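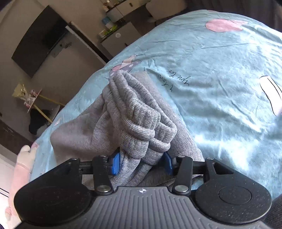

Gray rib knit in the jaws. Bedspread has opinions.

Quick one before I have to leave. The width reading on the hand gripper has been lying to me and I only caught it last night.

Background for anyone who skipped the November posts: I'm folding and picking up clothes with the handheld, the recordings go to Radomir, he trains the arm on them. Every recording needs the video plus how far apart the fingers are. Video has been fine the whole time. The width, no.

What I saw first was dumb. Playback of a grab, cloth clearly pinched between the two blue pads, and the number next to it says wide open. Thought I had the wrong file loaded. Loaded the next one. Same. Next one, fine. Next one, frozen at whatever it was when I hit record.

Messaged Chia-jung, who wrote the reader in Gorumier, and she asked if it happend more on thick stuff. It does! Thin T-shirts almost never. Anything ribbed, anything that bunches up into a fat roll, the fingers get pushed sideways a bit when I squeeze, and the sensor cable tugs at its plug. Loses contact. The reader doesn't throw an error, it just keeps repeating the last good value. Forever, if you let it.

So that's the fault. Loose plug plus software that's too polite.

Damage: 3,000 grabs recorded, 500 with a width that's frozen for part or all of it. Radomir took it better than I would have. He did mention that the arm had been closing on air and then yanking, which he'd been blaming on his own settings for weeks. Sorry Radomir.

Open jaws are the easy case to check by eye, you let go of the cloth and the number should jump. If it sits there, the plug is out.
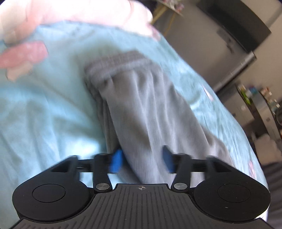 What I changed

Taped the cable down with slack on the finger side. Ugly, holds so far.

Chia-jung added a check: if the value doesn't move at all for 8 frames while I'm pulling the trigger, it beeps and stops recording. It is a horrible beep. Good.

Open and close test every 15 minutes, watching the number and not the cloth. I was skipping this becuase it's boring.

Still to do: a proper latching plug (Moataz says he has some in a drawer), and re-recording the knits. All of the knits. Starting tonight if I get home before nine.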